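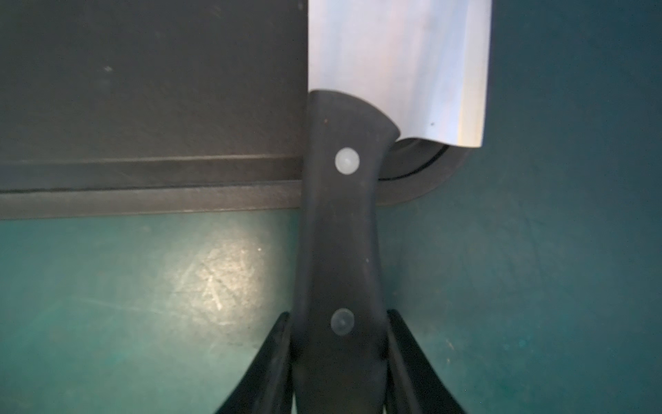

The Kaewkla Wide Kitchen Knife

If you have ever chopped a whole head of cabbage with a skinny little utility knife, you already know why we carry the Kaewkla. It is a big, broad, friendly sort of knife, with a steel blade wide enough to scoop up a pile of onions and carry it over to the pot, and it has been a favorite in our shop at Putport for longer than I care to work out (my daughter learned to slice cucumbers with one, and she has her own kitchen now!).

The blade has a brushed finish, with none of that mirror shine that shows every fingerprint. At the heel it curves in to meet the handle, so there's a nice rounded spot for your finger to settle. People with larger hands tell us they like that part best, and I must say I agree with them, although mine are on the small side.

The handle is plain matte black and held with two round rivets in pale gray. It swells a bit up near the blade, slims down through the middle and then widens again. I was used to straight handles and it took me an evening or two to get comfortable, but now the straight ones feel odd to me. The black does pick up small scratches and scuffs with use. They don't bother the knife at all, and I have never tried to polish mine out.

What it's good for

Cabbage, squash, big bunches of greens, herbs by the handful, boneless meat, and crushing garlic under the flat of the blade. Please don't take it to bones or frozen food, however tempting that wide blade looks. The edge is ground for slicing and it will chip. For peeling and other fiddly jobs we'd point you to the Tima paring knife, also on the knives page.

Looking after it

Wash it by hand in warm soapy water and dry it right away, handle and rivets too. Keep it out of the dishwasher. A few strokes on a honing rod before you cook will go a long way, and when it finally feels dull, bring it in or mail it to us and we'll sharpen it. The first sharpening is free within 60 days of purchase, and after that we charge 3 dollars at the counter.

Ordering

Orders go out from the Mukside stockroom, usually the next morning. You have 25 days to send a knife back if it isn't right for your hand. Questions about left-handed use or engraving can go to Ronja Viklund at the shop, who answers the phone until four in the afternoon.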